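Wallus – wallpaper and wall measurements from ordinary homes

Version note: this README replaces the short text file that came with the February release. The data are the same, only two column names are changed (see Known problems).

What is in the package

Wallus is a table of 3461 walls, measured in 200 homes before they were papered. One row is one wall. For every wall we give its width, its height at the left and at the right side, the openings (doors, windows, built-in shelves), the width of the wallpaper roll, the pattern repeat, and how many rolls the owner bought. For most walls we also give how many full strips were hung and how much paper was left over.

The purpose is simple. Shop calculators usually take the perimeter of the room and divide it. This works well for plain paper in a square room. With a large pattern repeat, or under a sloping ceiling, the result can be wrong by one or two rolls, and then the second order often comes from a different batch with a slightly different shade. We wanted to have real numbers to test better formulas.

Files

walls.csv – the main table, 16 columns, comma separated, UTF-8
rooms.csv – one row per room, with room type and floor level
papers.csv – roll width, roll length, repeat and match type for each paper
lolero.py – a small script which reads the three files and calculates rolls per room
LICENSE

All lengths are in inches, with one decimal. An empty field means that the value was not measured. Zero means zero. 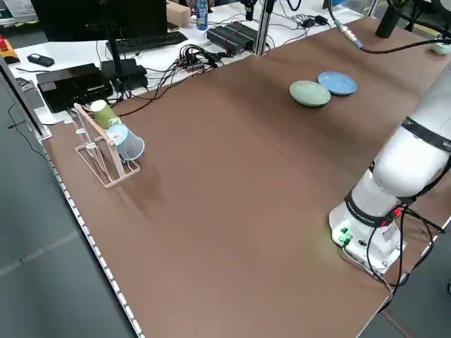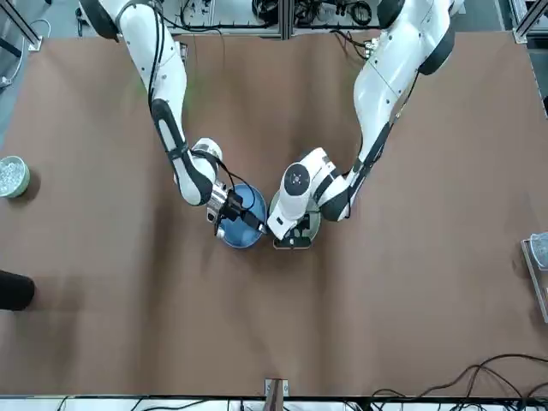

Dishes on the brown tabletop, two views.

How to use the script

Put lolero.py in the same folder as the CSV files and run it with Python 3. It needs no other packages. Without options it prints the result for all rooms. With the option --room and a room number, it prints only this room. The option --method accepts "perimeter", "strips" or "ots". The last one is our own method, Ots, which counts the strips wall by wall and tries to use the offcuts above doors and below windows. It is slower, but on a normal laptop you will not notice this.

How the walls were measured

Most of the measurements were done with a laser meter, and a steel tape was used in corners where the laser could not stand flat. Heights were taken at both ends because old ceilings are rarely level. In some 300 walls the two heights are different by more than half an inch. Please do not average them when you calculate the strips – take the bigger one.

Stairwells are included, but they were difficult. The wall is divided there into vertical parts, and each part has its own row with the same wall number and a letter after it.

Known problems

The columns "rep" and "drop" had exchanged names in the February release. They are now called "repeat_in" and "drop_in".

Attic rooms are few, and kitchens are fewer still, so results for these room types should be read with care.

The leftover length was reported by the owners and is often rounded to a full yard.

The Benik subset (older papers with an untrimmed edge) gives the roll width before trimming. We plan to add a column for the trimmed width.

Contact

Corrections are welcome, also small ones. Please write to Clodagh Nic Giolla, who maintains the tables, and include the wall number in your message. New versions are uploaded on a Friday when there is something to upload.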